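Rim-mounted hardware on freestanding tubs: speaker notes
Koen Baert, Derkbridge session, Mon 24 June
Slot: 19 minutes plus questions

Slide 1. Title

Introduce self. Installer first, trainer second. State the scope: freestanding tubs with the faucet mounted on the tub itself, and the floor area around them. Wall spouts and floor-standing fillers are out of scope. Anyone who came for those should see the handout from January.

Slide 2. Why the rim

A rim-mounted faucet removes the need for a riser through the finished floor beside the tub. Supply lines run inside the shell, between the outer skin and the basin. The trade-off is access. Once the tub is in position, every connection is behind a wall of acrylic or cast material, and a leak at the tail is found when it reaches the floor.

Pause here. Ask who has had to lift a filled-and-sealed tub back out. Expect hands.

Slide 3. Spout geometry

A gooseneck has height to spare, so the figure to check is reach. The outlet must clear the inside edge of the rim by enough that the stream lands on the basin wall or floor and does not run back along the deck. Measure from the center of the mounting hole to the center of the outlet, then subtract the distance from the hole to the inside edge. If the remainder is under 2 inches, choose a different spout.

Handle swing is the second check. Open the handle fully in both directions before tightening the nut. On narrow rims the lever can foul the bather's side or project past the outer face, where it gets caught by a hip or a towel.

Slide 4. Placement in the room

A tub set on the diagonal uses more floor than its footprint suggests. The corners behind it become dead space that still has to be cleaned. Measure the tightest gap after the tub is turned, at rim height and again at floor height, since most shells taper.

For the Lellarberg job we marked the outline on the floor with tape and left it there for two days. The client walked around it, moved it once, and then signed off. Tape is cheap. Moving the waste is expensive.

Slide 5. Reach from the tub

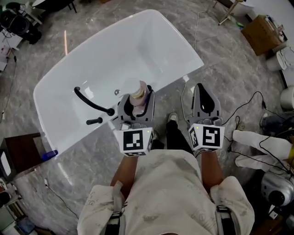 Bottles are the usual problem. A narrow rim has no useful shelf, and anything placed on it will end up in the basin or on the floor. Tall cylindrical bottles with heavy caps are the worst case: small base, high center of mass, slippery when the hand is wet. Keep them off the rim and on a surface next to it.

A side table should stand near one end of the tub, on the bather's stronger side if that is known. Its top should be level with the rim or slightly below. Higher than the rim, and the arm has to lift over; much lower, and the bather leans out with a wet hand on a wet edge. Dark wood needs a sealed finish on all faces, including the underside and the feet. Ask the maker. Tedesco lists the finish on the sheet; many suppliers do not.

Limit the table to 4 items. In the follow-up visits we did at Drernen, the tables with more than that had bottles on the floor beside them at the next visit. Small bottles on a hard floor are a trip hazard and are hard to see from a seated position.

Slide 6. The floor

Marble-patterned finishes hide water well. This is a drawback. Check the slip rating for wet barefoot use, and do not accept a rating measured in shoes. Glossy tub, patterned floor: put a plain mat in a contrasting color at the exit side so the edge of the step is visible.

Keep the route from the door to the exit side clear. Cartons and bins come in during fitting and tend to stay. Add their removal to the handover sheet as its own line.

Slide 7. Waste and drain

Confirm the drain fitting is seated flush. Run a finger around it; a raised edge will hold a ring of water. Fill to the overflow, hold for 7 minutes, then release and watch the trap connection with a flashlight. Repeat with hot water. Gaskets that hold cold will sometimes weep hot.

Match of finishes: a black faucet with a chrome drain is acceptable if the client has seen both together. Get it in writing. Roughly half of the complaints I handle on this type of tub concern finish and have nothing to do with function.

Slide 8. Questions

Likely questions: retrofitting a rim faucet to an undrilled tub (depends on shell material, ask the manufacturer before drilling), and flexible tails versus rigid pipe (flexible, with a service loop).

Handouts are by the door. Leave the reach diagram on screen until the room is clear.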